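# Chapter 4: Vacancies in Elected Office

A seat in a legislature can fall empty before the term attached to it has run out. The holder may die, resign, be removed, or take up a post that the law treats as incompatible with membership.

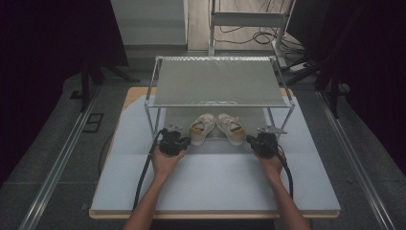 Each of these events ends one person's claim to the seat and leaves the seat itself in place. The distinction matters. The district continues to exist, its residents continue to be owed representation, and the rules that govern the chamber continue to count the seat for some purposes and ignore it for others. This chapter deals with the interval between the end of one member's service and the start of the next.

## 4.1 When a vacancy begins

Most legal systems separate the event that causes a vacancy from the act that makes it official. A death is a fact, and the vacancy dates from it. A resignation is a communication, and the date depends on how the communication is worded and who receives it. Three forms are common:

- resignation with immediate effect, which takes hold on receipt by the named officer
- resignation with a stated future date, which leaves the member in office until then
- conditional resignation, which many jurisdictions treat as having no effect at all

The second form causes the most disputes. A member who announces a future departure may later wish to stay. Whether the letter can be withdrawn depends on whether the vacancy is held to exist from the date of delivery or from the date named in the letter. Wasilewska argues for the later date on the ground that a seat cannot be both filled and vacant. Rastogi takes the opposite view where a special election has already been called, and points to the costs that candidates and election offices have by then taken on.

Removal raises a separate question. An expelled member may challenge the vote in court, and the seat may be filled while the case is pending. The usual rule is that the successor holds the seat lawfully until a final judgment says otherwise, and that votes cast in the meantime stand.

## 4.2 Methods of filling a seat

There are four basic methods. Many jurisdictions combine them.

**Special election.** Voters in the district choose a successor for the remainder of the term. Turnout is commonly lower than at a general election, and the electorate that does appear may differ from the regular one in age and party. The method is slow. Time must be allowed for nominations, for the printing of ballots, and for voters who are overseas.

**Appointment by an executive.** A governor, mayor, or similar officer names the successor. The method is fast. Its weakness is that control of a closely divided chamber may pass to another branch of government. Some laws limit the choice to members of the former holder's party or to a short list supplied by that party.

**Appointment by the remaining members.** This is found mostly in city and county councils. It works well when the remaining members are an odd number and poorly when they are not — a deadlock over the appointment can last longer than an election would have taken.

**Succession from a list.** Under proportional systems the next unelected candidate on the same list takes the seat. No campaign is held. The method assumes that voters chose the list and not the person at its head.

| Method | Speed | Who decides | Common use |
|---|---|---|---|
| Special election | Slow | District voters | National and state chambers |
| Executive appointment | Fast | Governor or mayor | Upper chambers, county posts |
| Appointment by members | Varies | Remaining members | Local councils |
| List succession | Fast | Prior vote | Proportional systems |

## 4.3 The Galarham council

The town of Galarham had a council of 12 members, elected by ward. Its charter provided that a vacancy would be filled by majority vote of "the council," and did not say whether that phrase meant the members in office or the full number of seats. The question had no practical effect until the member for the Dunell ward, Czesław Walczak, resigned in December. Eleven members remained.

Two names were put forward. Cyprian Dudek received six votes and his opponent five. The clerk declared Dudek appointed. Counsel for the losing side objected that a majority of a 12-seat council is seven, and that six votes were therefore not enough. Dudek was sworn in over the objection on 8/1/19, after the council had voted to accept the clerk's reading, and his right to the seat was then argued before the county court.

The court held for Dudek. It found that the charter used "the full council" in its section on amendments and "the council" elsewhere, and that the difference in wording had to be given some effect. It declined to consider whether the outcome was good policy.

Students should note the narrowness of this reasoning. A charter that used one phrase throughout would have given the court less to work with. The town has since amended the text to read "a majority of members then in office."

## 4.4 Quorum and voting thresholds

The Galarham case turned on an appointment, but the same ambiguity affects ordinary business. Where a rule refers to "all members," an empty seat may work as a vote against any measure that needs a fixed fraction of the whole. Where it refers to members present, the empty seat drops out of the calculation. Section 4.5 sets out the three standard bases for a threshold and applies each of them to a vote to override a veto.

### Terms introduced in this section

*Vacancy*, *incompatible office*, *conditional resignation*, *list succession*, *members in office*, *full membership*.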